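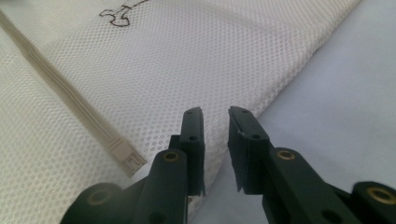
图4 网眼洗衣袋任务，夹爪位于折边上方。

4.3 被高估的成功率

本节讨论我们在网眼洗衣袋任务上遇到的一类失效，以及为什么我们认为目前通行的成功率指标会把它掩盖掉。Rostden流程的内部报告把“夹持闭合且指间有物”记为一次成功抓取，按这一口径，策略在1,000次自主尝试中几乎没有值得讨论的问题。我们对这个结论一直有保留，于是对全部日志做了人工复核。复核后判定为真正可用的抓取只有622次，其余尝试虽然多数被系统记为成功，却无法支持后续的开袋或翻面动作。图4中的两根指尖张开着，下方是袋子对折形成的双层边缘，旁边斜着一条米色拉链，拉头就在左侧手指附近。对操作员来说，该抓哪一层、该避开哪里，几乎不需要思考；对只看末端图像和开合宽度的策略来说，单层、双层和拉链织带在闭合之前的差别很小，闭合之后的差别也未必大到能被电机电流分辨出来。

在被复核否定的尝试中，有199次属于我们所称的“误层夹持”，即夹爪同时夹住了两层或更多层网布，或者夹住了拉链旁的织带。误层夹持的麻烦在于它通过了所有在线检查。指间确有物体，提升时物体确实随之移动，直到第二只夹爪介入、向另一侧施力时，问题才暴露出来。此时控制器看到的是阻力升高，而Ekden控制层对阻力升高的默认反应是继续增大牵引，直至达到预设上限。这一设计原本针对的是厚重织物，用在网布上则相当危险：网孔先被拉长，随后受力集中到少数几根线上。记录中有30次尝试以网线断裂或缝线开脱告终，其中有几次断裂发生时，系统状态栏仍显示抓取稳定。

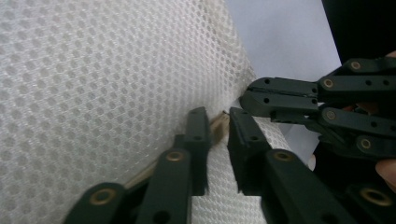
双爪协作时的受力路径因此需要单独考察。我们起初接受了Flandari夹爪配套文档中的解释，认为故障源于指尖摩擦不足，并据此更换了指尖衬垫。更换后滑脱有所减少，误层夹持的比例却没有可见的下降，断线反而更集中地出现在夹持点附近。这与摩擦不足的假说不符。较为合理的解释是，较高的摩擦使错误的夹持更难自行滑开，原本会以滑脱收场的尝试转而变成了损坏。换言之，滑脱在旧配置中无意间充当了一道保护，我们在没有意识到这一点的情况下把它拆掉了。

需要说明的是，示范数据本身也有责任。采集时操作员手持夹爪完成动作，手腕能感到异常的牵扯，并随即松开或改变方向。这些修正在轨迹里只表现为短暂的停顿和小幅回退，而数据清洗脚本恰恰把停顿当作冗余片段删除。Taner Çetinkaya在检查清洗前后的轨迹时最先注意到这一现象：被删去的片段大量集中在牵引阶段的开头，也就是最需要保留的地方。经过清洗的数据看上去流畅，策略学到的则是一种从不犹豫的拉扯。图5给出了双爪牵引阶段的近景，左右指尖之间夹着一道网布褶皱，一段带有散开纤维的浅褐色细绳从缝隙中伸出，另一只夹爪的爪垫从右侧抵住网布边缘。仅凭这样一幅图像，我们自己的三位标注者对夹持层数都没能取得一致意见，很难指望分类器在相近的视角下做得更好。

图5 双爪牵引阶段。

针对上述失效，我们试过两种补救办法。第一种是在提升之后加入一次短距离横向试拉，以阻力曲线的斜率判断层数。该方法在新袋子上效果尚可，换用多次洗涤后的袋子便明显退化，阈值必须重新标定。第二种是为牵引力设置更低的硬上限，超过即松爪，不允许策略层覆盖。它没有提高抓取质量，表面成功率还下降了，但在后续试验中没有再记录到断线。我们倾向于保留后者。Güler平台的集成方曾建议把上限改为可学习参数，我们没有采纳：负责限制损坏的量，不宜由造成损坏的同一个模型来调节。

安全方面还有一点不应略去。示范采集期间，操作员的手指离连杆很近，而软件急停只切断策略输出，并不保证夹爪立即卸力。就织物任务而言，夹持力不大，我们未记录到人员受伤，但没有事故记录不能当作设计充分的证据。同样的连杆若用于更硬的物体，卸力延迟便需要重新评估。在此之前，我们对任何只以闭合状态计数的可靠性结论都持怀疑态度，包括本文早期版本中由我们自己给出的那一个。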